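The Friday knot: a report from the sewing bench

Sign-up for the June suturing bench closed with 43 names and 10 seats, so most of you are reading this instead of doing it. The job was one cut, tied shut neatly. It sounds like hemming a curtain, and it is, if the curtain is slippery and you may not touch it.

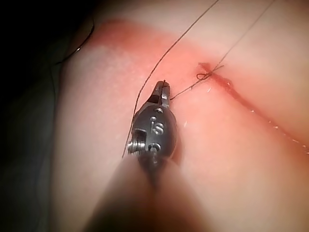 Lytvynenko said the first knot always looks fine and should be mistrusted until the third. Mine was trusted for 2 minutes. Pull too hard and the edges pucker - pull too little and you have decorated a gap.

Thread is most of the battle. Ours came from Flerach, who sell it by the spool and apparently curl it by hand.

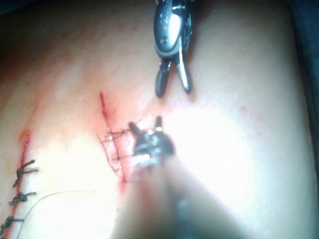 Korance asked whether anyone ever gets the spacing even, and was told to go and practice. So we did, until the coffee ran out.

Passing the suture across is where tempers go.
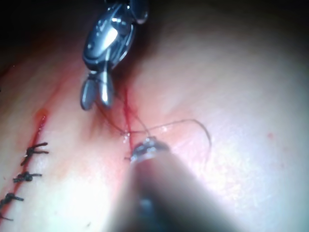
Thread between two instruments, Clavilitz suturing bench.

Pads are on the shelf by the sink. Please use both sides before opening a new one, as the budget is 145 dollars and already sulking.

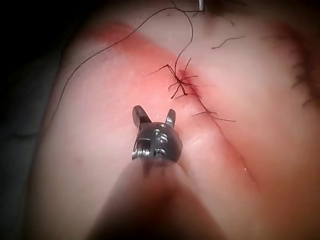

Next bench

Same room, 10 seats, bring your own patience.

Comments

Seat 11: Still on the waiting list. Still bitter.

leftthumb: Can we do curved cuts next time?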